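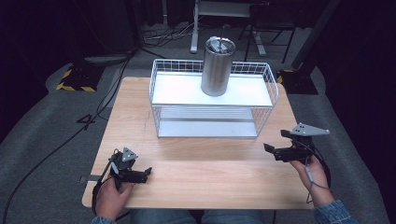
我们这学期的课程项目叫Dritine，题目说起来特别小：给Kekoscombe宿舍楼二层的公共茶水角做一套桌面收纳方案。报题目的时候隔壁组在做校园导航，再隔壁组在做旧衣回收，我们说要研究一个架子，教室里有人笑了（我自己也笑了）。可是真做起来，我能对着一个架子想一个晚上。白色铁丝的笼子，上面一块白板，下面一块白板，顶上立着一个带盖的不锈钢高筒，盖子中间还伸出来细细一根，不管谁第一次看见都会觉得：这有什么好研究的，放上去不就完了吗？我们整份报告差不多就在回答这句话。高筒到底放上层还是放下层，放中间还是靠边，盖子掀起来往哪儿搁，这些事情我们吵过、试过、改过，下面按顺序写。

一、为什么选茶水角

先交代一下背景。Kekoscombe二层的茶水角在走廊拐弯的地方，一边是热水器，一边是窗台，中间夹着一张不宽的桌子。整层楼的人都在那儿接水、泡茶、冲麦片、等外卖、打电话。桌子的主要问题是什么都往上放，放了就不走了。茶叶罐、糖罐、搅拌勺、半包饼干、谁的发圈、谁的实验课讲义，全在一个平面上挤着。想拿最里面那罐茶，得把外面的东西一件件挪开，挪完了又懒得放回去，于是下一个来的人面对的是一个全新的局面。

我跟Nabila Nair就是在那张桌子旁边认识的。当时我要拿糖，她要拿勺子，我们俩的手在一堆罐子中间撞上了，倒了一个，撒了一桌子白糖。后来选课分组，两个人一对眼神就定下来了！

刚开始我们的野心挺大，想把整个茶水角翻新一遍，画了上墙的搁板、折叠的边桌，Nabila还画了一个旋转的塔，特别好看，我到现在都留着那张图。老师看完只问了一个问题：你们打算在墙上打孔，宿舍同意吗？我们去问了，不同意。墙不能动，桌子不能换，电源附近不能加东西。能动的只有桌面上的东西。所以范围一下子缩到了“桌面上放一个什么，让东西有地方待”。

现在回头看，缩这一下是好事，虽然当天晚上我们俩都挺丧的，去楼下买了两碗面，一句话没说吃完了。

二、前期观察

观察阶段我们没有发问卷。上学期做过一次问卷，大家填得飞快，每个人都说自己用完会归位，跟桌子的实际情况完全对不上。这回我们换了办法，就坐在走廊的长椅上假装写作业，看人怎么用那张桌子。选的是晚上九点以后，这个时间段人最多。

看了几个晚上以后有一些很有意思的发现，我挑几条写：

大部分人接水的时候只有一只手是空的。另一只手拿着杯子，或者手机，或者抱着电脑。也就是说，任何需要两只手才能打开的收纳，在这里基本等于不存在。我们早期方案里有一个带卡扣的盒子，当场就被划掉了。

人会把东西放在离自己最近的边上。热水器在右边，所以桌子右边永远最乱，左后方那块地方长期积灰。我本来以为是大家懒，坐在那儿看了几晚才明白，右手拎着热水杯的时候，真的没有人愿意越过一堆罐子往左后方伸。

高的东西会被推到后面，矮的东西会被推到前面，这个倒是挺自然的，跟拍合影一样。问题在于高的东西往往是公用的、用得最勤的，推到后面以后每次都要越过前排去够，袖子一扫，前面倒一片。我穿宽袖卫衣那天亲自验证过。

还有一条是Nabila发现的：很多人打开盖子以后不知道放哪儿。有人拿在手里，有人倒扣在桌上，有人放在别人的罐子顶上。放在别人罐子顶上的那种最容易忘，过一会儿就有人满桌子找盖子。后来“盖子去哪儿”成了我们项目里出现次数最多的一句话，比“吃什么”还多。

三、选材料和选架子

预算是课程统一给的，每组300元，要留发票。听起来不少，买过一轮样品就知道有多紧。

我们比过几种形式。抽屉式的看起来最整齐，可是抽屉一拉开就占掉前面的桌面，热水杯没地方放，而且单手拉抽屉的时候整个柜子会跟着往前走。木格子的最漂亮，Nabila很喜欢，我也喜欢，但是茶水角水汽重，我外婆家厨房就有一个差不多的，用了两年底下全是黑点，想起来就不敢选。布的收纳筐便宜，软塌塌的，高一点的罐子立在里面东倒西歪，拿一个倒两个。

后来在Kaltach看到铁丝两层架。Kaltach是校门外那家家居杂货店，地方很挤，老板把架子摞得特别高，要搬梯子才能拿。我喜欢它有三个理由，写在当时的笔记里是这样的，原文照抄：“看得见里面！水不会积！好轻！！”第三个感叹号是真的有两个，那天我比较激动。

“看得见里面”这条后来证明最重要。侧面是铁丝，站在旁边就能看见下层放了什么，不用弯腰，也不用把东西抽出来确认。而上下两块板是实的白板，小罐子站在上面不会陷进铁丝缝里。我们试过一个连层板都是铁丝网的，底儿小的调料瓶一放就歪，滚下来一次，幸好瓶子没碎，就退了。

颜色上我们争论了一会儿。店里有黑的也有白的，Nabila想要黑的，说耐脏。我坚持要白的，茶水角那个灯本来就暗，再放一个黑家伙在那儿，角落就彻底没了。最后猜拳定的，我赢了。这一段老师看初稿的时候在旁边写了个问号，意思大概是猜拳不算设计依据，所以我补充一下：我们后来在晚上把白纸和黑纸各铺了一张在那个位置，放上同样的勺子，站在走廊那头看，白纸上的勺子好认得多。依据补上了，猜拳的结果也没变，嘿嘿。

四、摆放试验

这部分是整个项目的核心，也是最琐碎的。架子带回来以后，我们没有直接放进茶水角，先在工作间的桌子上试。那张桌子桌面是浅色木纹的，比茶水角的桌子好看多了，放什么上去都像那么回事，这一点其实有点误导人，后面会讲到。

我们先定了一个规则：每种摆法都要让一个没参与项目的同学来用，我们只说“请拿糖”或者“请把这个放回去”，其他的什么都不讲，站在旁边看。不许提示，不许咳嗽，不许用眼神（Nabila的眼神特别明显，后来我让她背过身去听声音）。

第一种摆法：全部按高矮排。矮的在上层，高的在下层，理由是重心低，稳。图纸上看着特别对。结果一动手就卡住了。下层到上层板之间的净高我们量的是200毫米，立着的高筒放不进去，躺着放又会滚。就算换一个矮一截的罐子塞进去，拿的时候也得先往外拖再往上提，手背蹭着上面那块板，特别别扭。来试的同学拖了一下，停住，看看我们，然后把整个架子往自己那边转了半圈。我们完全没想到还能这样！后来几个人也有类似的动作，说明人遇到不顺手的架子，第一反应是去动架子，不会去动自己的手。

第二种摆法：高的放上层正中间。这回拿起来很痛快，上面没有遮挡，手从哪个方向来都行。麻烦是正中间把上层切成了左右两半，每一半都放不下什么正经东西，只能塞茶包和小勺子，还容易混。我当时说没关系，左边放茶右边放糖，多清楚。试的同学用左手拿糖的时候绕了一个大弯，绕完说：“为什么中间要站一个人？”这句话后来成了我们的组内笑话，那个高筒从此就叫“站岗的”。

第三种摆法：高的放上层，往右让一点。不贴边，也不在正中。左边一下子空出来整片地方，可以放一个浅盘，盘里是茶包和勺子。右手过来拿高筒也顺，跟热水器在同一侧。而且往右让一点之后，高筒右边还剩一窄条，我们本来觉得这一条浪费了，后来发现正好是放盖子的位置。没有人教，几个来试的同学都自己把盖子搁在那儿了，一只手就能完成。盖子的问题就这么解决了大半，我俩高兴得在工作间里转圈。

第四种摆法：高筒完全贴右边沿。我们是为了对照才试的，想看看再往右会不会更好。不会。贴边以后大家拿的时候会下意识放慢，有一个同学还用另一只手在外侧护着，等于又变成了两只手的活儿。问她为什么，她说看着要掉。我们推了推架子，离掉还远着呢，可是看着要掉就够了，心里不踏实的摆法没有人愿意天天用。

试完以后我们选第三种。Nabila建议在板上贴一个小圆点标出高筒的位置，我觉得贴了不好看，拖了几天没贴。后来还是贴了，理由写在第六部分。

五、下层怎么办

上层定了，下层被我们忽略了很久，老师中期检查的时候指出来的，原话是“你们的架子只有一层半”。

下层的难处在于它看得见、够不着。侧面铁丝虽然透，但手要伸进去，只能从开口的方向来。一开始我们在下层放备用的茶包盒，结果备用的和正在用的同时摆着，大家当然先拿够得着的，用空了也不补，于是上层是空盘，下层满满一盒，完美地隔着一块板互相看着。

后来改成放不常用但是必须有的：抹布、滤网、一小卷垃圾袋。这些东西没有“站着”的要求，扁一点软一点都行，塞进200毫米的高度里很舒服。抹布放进去之前我们讨论过卫生问题，湿抹布放在茶的下面听着就不太好，所以加了一个带孔的小托盘，抹布平铺在托盘上，周围铁丝四面透气，干得挺快。最初想过挂在铁丝上，挂了半天，远看像晾衣服，拿下来了。

还有一个细节，放进下层的东西不能比开口宽。这话听起来像废话，但是我们真的买过一个托盘，宽度刚好卡住，进去了，出不来，Nabila用尺子撬了半天。教训是留余量。商品标签上写的宽是300毫米，我们就真的按300毫米去买托盘了，忘了标签写的是外径，里面还要扣掉铁丝的粗细。这个错误太低级了，我犹豫过要不要写进报告，Nabila说写，写了别的组就不会犯了。好吧。

六、放进茶水角以后

三月的时候我们把架子正式放进Kekoscombe二层。前一天晚上把桌子清了一遍，过期的东西在群里问过以后处理掉了，剩下的按第三种方案摆好。第二天早上我七点多就去看，紧张得跟考试一样。

头几天特别顺利。桌面露出来一大块，有人在群里说“茶水角怎么变大了”，我截图发给Nabila，她回了一整排星星。

之后开始出现问题。前面说工作间的桌子有点误导人，就是在这里应验了：那边桌面宽敞，架子四周都是空地，茶水角的桌子窄，架子一放，后沿离墙很近，右边离热水器也近。高筒往右让一点的摆法在工作间里很舒服，在这里盖子掀起来的时候，手肘会碰到热水器的外壳。不烫，但是吓人一跳。我们的处理办法很朴素，把整个架子往左挪了一掌宽。挪完以后好了，可是过两天一看，架子又回到右边去了。挪回来，又过去了。观察了一下，原因跟第二部分写的一样，大家都站在热水器前面，顺手就把架子往自己这边拽。

于是垫了防滑垫。垫子是从Hayashi寄来的样品里挑的，Hayashi是给我们学院提供五金和辅料样品的那家公司，每学期会寄一箱，大家去材料室随便翻。我们翻到一卷透明的，剪成四小块垫在底下，再用力拽也只是晃一下，不走了。

小圆点也是这时候贴的。没有圆点的时候，高筒每天都在一点一点地漂，早上还在偏右的位置，晚上可能就到正中间去“站岗”了。贴了一个灰色的小圆点，跟高筒的底差不多大，之后漂得少多了。我必须承认Nabila是对的，她也要求我在报告里写出来，所以我写出来了：Nabila是对的。

另外一个没料到的情况是，架子太好用，大家开始往上面放自己的东西。一管护手霜，一个写着名字的杯子，还有一次是一颗橙子，端端正正摆在上层左边，谁也没认领，放了好多天。我们想过贴告示，写了几个版本，怎么写都像在骂人。最后把左边的浅盘换成了稍大一号的，板上没有空地了，私人物品自己就消失了。橙子后来也不见了，希望是被吃掉了。

七、花了多少钱

预算300元没有超，差点超。架子本身不贵，钱主要花在试错上：退不掉的布筐、卡住的托盘、一个样子很好但盖子太紧的糖罐。如果从头来一遍、不走弯路，应该能省下不少，可以再给三层的茶水角配一套。三层的同学来打听过，我们把采购清单和摆放图都给他们了，他们准备自己改，听说要把架子横过来放，我很想去看看。

八、没做好的地方

观察的时间段太集中。我们总是晚上去，白天几乎没看过，后来才听说中午有一拨人会在那里热饭，饭盒放在哪儿、勺子怎么洗，完全是另一套习惯。我们的方案对他们帮助有限，也许还添了点麻烦，毕竟架子占了一块以前可以放饭盒的地方。

来试用的同学大多跟我们差不多高。有一位个子比较矮的学姐用过一次，说高筒放在上层以后，她要踮一点脚才能看见里面还剩多少。我们用的时候完全没有这个感觉。想过换一个矮的架子，但换矮了下层又放不进东西，最后没有找到两全的办法，只在旁边挂了一个小牌，谁发现快见底了就翻到红色那面。这个牌子大家翻得还挺积极，就是经常忘了翻回来。

清洁也没想透。铁丝看着好打理，可交叉的地方会积一点茶渍，抹布擦不到，要用旧牙刷。我们写在交接说明里了，会不会真的有人拿牙刷去刷，我持怀疑态度。我自己刷过一次，刷了一整首歌的时间，效果很好，刷完手指头是酸的。

还有文档。前两周我们完全没有做记录，觉得脑子记得住，后来写到第四部分的时候，第一种和第二种摆法到底谁先谁后，两个人说的不一样，最后是翻聊天记录才对上的。之后每次试完就在本子上写几行，写得很潦草，但是救命。

九、一点个人感想

本来感想不想写的，模板里有这一栏，要求400字，我就随便聊聊吧。

上这门课之前，我以为设计是做一个以前没有的东西。这个架子谁家都可能有一个，店里摞到天花板那么高，我们一根铁丝也没弯过，一块板也没切过，全部的工作就是决定什么放在哪儿，然后看别人怎么用，再换一个地方。我妈打电话问我这学期做了什么，我说把一个罐子往右边挪了一点。她沉默了一会儿，问我学费是多少来着。

可是我现在去别人家，会忍不住看他们厨房的台面。去食堂看人家怎么放筷子筒，去图书馆看饮水机旁边的杯子。有一家奶茶店的吸管筒放在正中间，每个人都要绕一下，我看着特别着急，差点伸手帮人家挪了，被Nabila拉住了。

最想谢的是来帮忙试用的那些同学，一遍一遍地拿糖、放糖，拿到后来有人说这辈子不想再喝甜的了。也谢谢Nabila，她画图比我好，脾气也比我好，撬托盘的时候把指甲弄断了都没生气。那张旋转塔的草图我贴在报告封底内侧，虽然跟最后的成果没什么关系，但是我真的觉得很好看，请老师翻到的时候多看两眼。

附：交接说明（贴在茶水角桌边的版本）

高筒放在灰点上，用完盖好。
掀下来的盖子放高筒右边。
茶包、勺子、小糖包放左边浅盘，盘满了先不要再加。
抹布拧干，平铺在下层托盘里。
滤网洗完甩一甩再放进去。
垃圾袋用完请在群里说一声。
架子不要往热水器那边拉，底下有防滑垫，拉不动的。
牙刷在窗台的杯子里，刷铁丝用的，请不要拿去干别的！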